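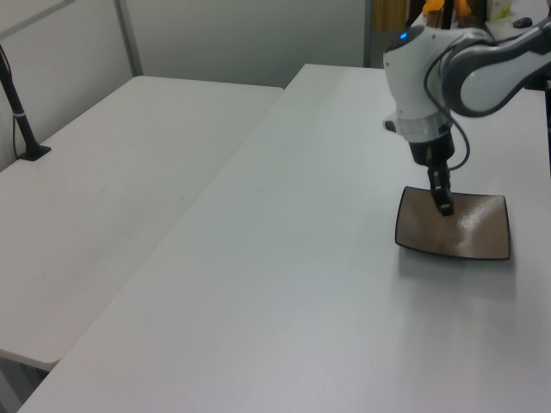
Projects > Altton Robotics Club > Fluvik plates

August, posted by the Thursday group

Fluvik plates is our club's first shared dataset, and we're so pleased with it! It has 140 runs of an arm working with one square dish, split into 2000 short clips.

- 60 runs are kept back for testing
- 19 runs carry hand-written notes

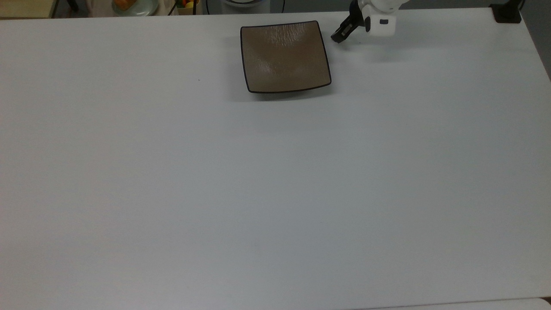
Square dish and two-finger gripper, head view

Please use it, break it and tell us what you find!

Related
Kilalero cup set
Granström Cup rules
Club meeting notes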